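Hellidska Display Lab, Open Day Report
Posted May 14, 2018

The panel assembly building in Purkham opened to visitors for a single afternoon. We went mainly for the new Oda line of gaming monitors, and left with a better idea of how a panel gets its rating.

Registration was quick. Groups went in every 90 minutes, starting at the burn-in room. Each monitor runs for 48 hours on a cycle of test patterns before it moves on. Units with 2 or more dead pixels are pulled and sold as seconds through Skustlow, the company's outlet store. 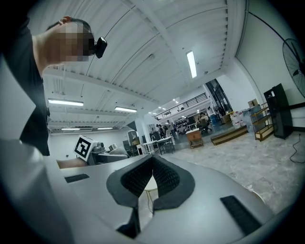 In the open workshop area, with a headset being worn at left.

The next stop was response time. The technician ran the 34-inch Oda at its default overdrive setting, then one step higher. Ghosting dropped, but inverse ghosting was plain on dark gray backgrounds – the default is the better choice for most games. Input lag was not measured during our slot.

Color calibration is done per unit on the Oda and per batch on the cheaper models. The report sheet ships in the box. Firmware updates go over USB, and the next one is due in June.

Parking is behind the building. The entrance on the street side stays locked.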